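4.2 The sorting task

By November the students had settled on one task for the whole course: clearing a parts bin by color. Teams at Drellville wrote their own grasp planner on top of Wuvus, our small teaching library, and ran it on the shared arm for 2 hours a week. It was a joy to watch. Over the term the teams logged 954 grasp attempts, and 33 of the 40 students asked for extra time on the arm!

Long parts turned out to be the best teachers. A planner that works well on blocks will often fail on a bar lying flush against a wall, where one finger has no room to go down. Figure 3 shows a layout of this kind, with one red bar against the left wall of the front compartment, another right next to it, and a third lying diagonally on its own. Most teams went for the loose bar first, and that simple rule - pick whatever has free space on both sides - became the baseline we call Dumlao. The dark green bars were harder on the vision side, as one of them blends into the shaded gray wall near the front left corner.

Figure 3. Red and green bars in the Zastent bin, with the gripper over the right side.

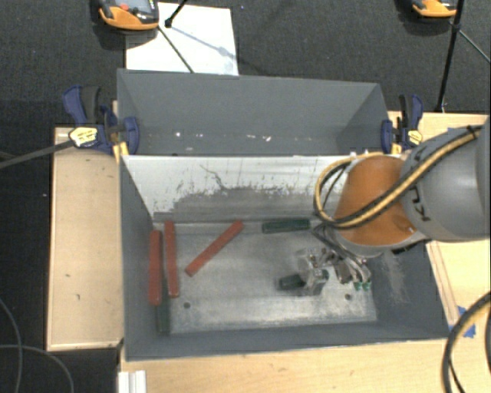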